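Clevemo Countertop Drawer Cabinet – Light Wood, Black Bar Handle

I've been selling kitchen storage at Grindon for 16 years, and this little cabinet is the one I keep buying for my own relatives (my sister has 2 now!). It sits right on the counter, so you get a drawer and an open compartment without drilling into anything, and the top is flat enough to park a fruit plate on.

The drawer is my favorite part. It pulls out by a long bar handle you can grab with messy hands – I bake a lot, so that matters to me. Small dishes, tea strainers, rubber bands, that one key I can never place, it all goes in there. Ruben Van Rooij in our Pradonstead store keeps his spare change in his.
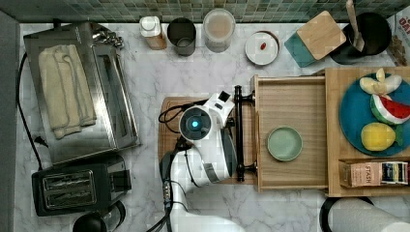 The compartment is where I'd put tea, boxed or just the packets lined up in a row, so you can flip through them while the kettle's going. Wipe it down with a barely damp cloth and please don't soak it!

We got some 20 in this batch, and the next delivery is due in June. Pickup at Grindon or Pradonstead.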